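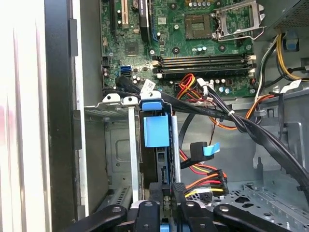 The inside of an old tower with the lid off.

Percy Arango answers the door with a screwdriver already in his shirt pocket, and before I've got my coat off he's telling me about the hum. Not a scary hum, he says, just the one every old desktop gets when the dust settles in. He can tell from the kitchen which of his machines is making it.

I came to Grevmont to talk to him about keeping old computers going, which he has been doing for neighbors, cousins and the odd total stranger for most of his adult life. I figured we'd chat for an hour. I left after dark with a bag of screws and a slice of plum cake (thank you, Percy!).

"People bring me a computer and they apologize for it," he says. "They say, I know it's old, I know it's junk. And I open it up and it's fine! It wants a cleaning and a bit more memory and it'll do email for years."

He keeps a notebook of every desktop he's worked on, and the last entry when I visited was number 314. Each one gets a line: what was wrong, what he swapped, who took it home. Some lines just say "cat hair." One says "sandwich," and he won't tell me any more about that one.

I asked what he charges. Parts, mostly. When a repair shop in Clurner quoted his friend Gertraud Ammann a price that was more than she'd paid for the computer, Percy did it for $43, and that was the cost of a used power supply and a fan.

"She tried to pay me extra in jam," he says. "I took the jam."

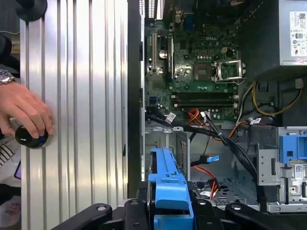
A Dell board with its processor socket open.

We got onto the subject of what goes wrong first, and he had plenty to say. Fans, then hard drives, then the little battery that remembers the time. That last one is his favorite, because folks come in sure that the whole computer is dying when all it's done is forget what year it is.

"You turn it on, it says it's January and you're in the past, and it won't load a web page because the dates don't match," he says. "Two minutes and a battery from the drugstore. I've had people hug me for that."

Processors scare him more. Even now he holds his breath when he lowers one in. He bent the pins on his very first board and had to tell his uncle, who had saved up for it, and you can hear in his voice that he's still a little sorry. "Don't push," he says. "If you're pushing, stop and look again. I say it out loud when I'm doing it. My wife thinks I'm talking to the dog."

I asked whether he ever gives up on one. Sure, he says, if the board is cracked or somebody spilled soda in it and left it all summer. Then it goes on the shelf for parts, and the shelf is a sight. He has 2 big cabinets in the garage, every drawer labeled in pencil, and he found me the exact screw for my own side panel without turning on the light.

His dream is a machine built only from that shelf. He's got the case picked out and he's stuck on the graphics card. "I could buy one," he says. "But then I've lost, haven't I?"

Before I packed up I threw him the thing my own readers ask me most.

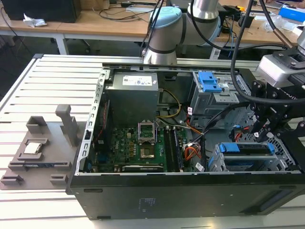
How much memory does an old desktop need for everyday stuff?

"Eight gigs, if the board will take it," Percy says. "Look up your model first and buy the kind it says. And get a solid-state drive while you're at it, you'll notice that even more."

He wrote the name of his used parts place on the back of an envelope for me, and I promised I'd bring my own tower over in March so he can listen to it.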